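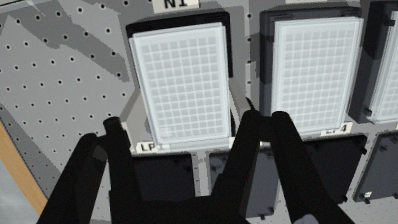 Skullico opens its Plenholm laboratory for a day of robot demonstrations

PLENHOLM, November 17, 2021 – Skullico today welcomed 164 visitors to its Plenholm laboratory for the company's first open day on automated plate handling. Guests came from hospitals, colleges and local manufacturers.

The program centred on Tô, the company's software for planning how a robot picks up and puts away laboratory well plates. Visitors followed the work on screen in a simulated lab, where a black gripper reaches up to plates held upright in labelled holders on a perforated wall panel. Staff then took questions on grip position, spacing between holders and the handling of neighbouring plates.

Five sessions were held during the day, each limited to small groups. Three of them were set aside for college students and their instructors, who were invited to change the order of a task and run it again in simulation.

Skullico has prepared 466 practice tasks for Tô. The set will be offered to partner laboratories under the Prerko training program, which begins in March. Prerko is intended for technicians with no background in programming, and will be delivered at the Plenholm site and online.

Laboratories wishing to take part in Prerko may register their interest through the Skullico website. Places will be allotted in order of application. Organizations that were unable to attend the open day may also request a recording of the sessions.

Media enquiries: Skullico Communications Office, Plenholm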